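Dorkport-linge : une pince tenue à la main pour apprendre à manipuler des vêtements

Salut ! Si vous êtes arrivés jusqu'ici, c'est sans doute que vous bricolez aussi un robot qui range mal. Je mets en ligne le petit jeu de données que j'ai monté chez moi avec Junhao Yu, plus les plans des doigts et quelques scripts. C'est un projet de soir et de week-end, alors soyez indulgents avec l'arborescence des dossiers (je sais, je sais).

Contenu

160 séquences, réparties en 14 sessions. Chaque dossier contient la vidéo, l'ouverture de la pince dans le temps et un fichier notes.txt où j'écris ce qui me passe par la tête. Les sessions sont numérotées dans l'ordre, sauf la 6, que j'ai refaite en octobre et qui se trouve du coup tout à la fin.

Les gestes

Attraper un pli, tirer, soulever, relâcher. Rien de plus compliqué pour l'instant ! Le tissu, c'est la galère : ça glisse, ça se replie sur les doigts, et un vêtement n'a jamais deux fois la même forme. Je préfère beaucoup de prises simples à trois pliages parfaits que je ne saurais pas refaire.

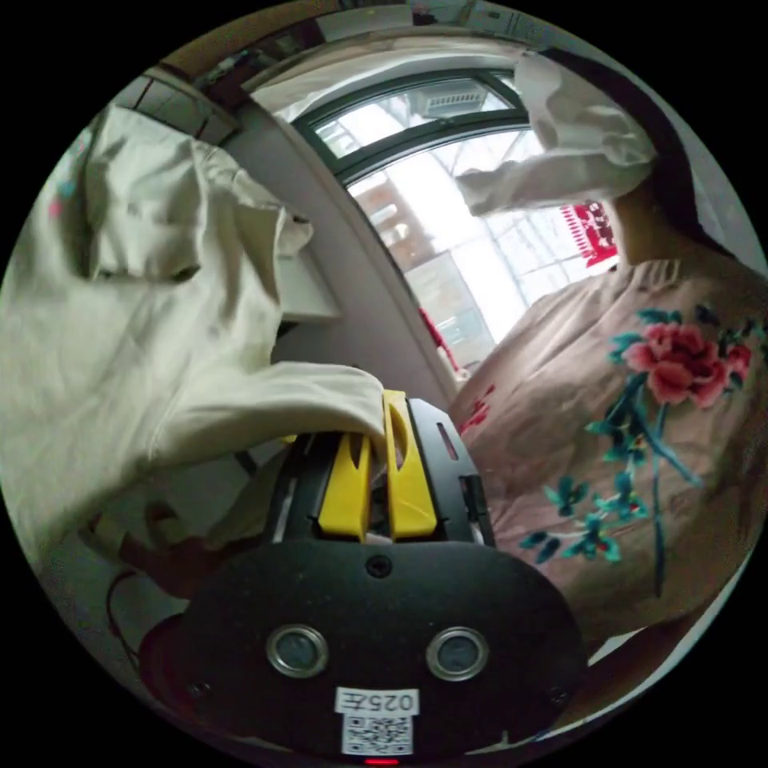
Un pli de tissu crème entre les doigts jaunes de la pince 025左.

Pour les doigts, Sandrine Gaillard m'a repris le dessin deux fois et je l'en remercie encore. Les fichiers sont dans davier/, avec les anciennes versions si ça vous amuse de voir mes ratés. Pensez à serrer les vis à la main, j'ai fendu une pièce en y allant trop fort.

Utilisation

Lancez prepare.py sur le dossier d'une session, puis lire.py pour faire défiler les images avec la courbe d'ouverture en dessous. Chez moi la conversion complète prend 38 minutes, sur un portable plus tout jeune. Si la courbe est décalée, jouez avec l'option --retard.

Ce qui cloche

Les contre-jours près des fenêtres, d'abord : l'exposition saute et je n'ai rien corrigé. Il y a aussi des séquences où je lâche le tissu trop tôt. Je les ai laissées, elles sont marquées « raté » dans les notes.

Licence

Faites-en ce que vous voulez, citez juste le dépôt. Et si vous entraînez quelque chose avec, écrivez-moi, ça me ferait vraiment plaisir de voir le résultat !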